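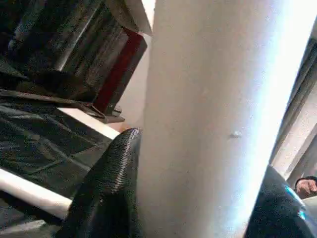

Too many goals and no one to answer for them: so went one reader's complaint about the Lutside plan, and it arrived before the plan was a month old.

The plan asks member towns to agree on a short set of shared aims for the next decade. It began with 152 proposals. By September there were 7, covering water, schools, debt and local work — the rest were merged or dropped.

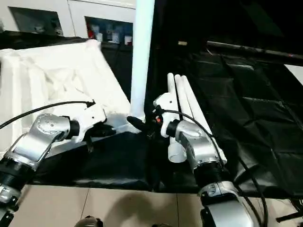
Seven is still a lot for a town the size of Boyer, a council member there told us, adding that 4 would be easier to pay for.

Arkov has signed. Brasance wants the debt goal rewritten first. So far 57 towns have sent back comments, most of them on cost. The next draft will put a price next to each goal and name the office in charge of it.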